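Tarkora design notebook, August, late

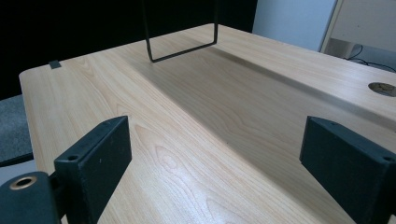

Talent trees again. Esmaeil wants the Nwosu ranger to get her second talent at 200 renown, I want 700, and Lise would like us both to stop emailing. Tried laying the branches out like the grain on a pale wooden desk, long wavy lines with loops nested inside loops. Pretty, and you can't tell which talent leads to which.

Zuneo still breaks everything. Stacked with Keen Ear it lets a hero dodge weather. Cutting it to one use per rest. Lise to rerun the bridge fight, no dice fudging this time, Esmaeil.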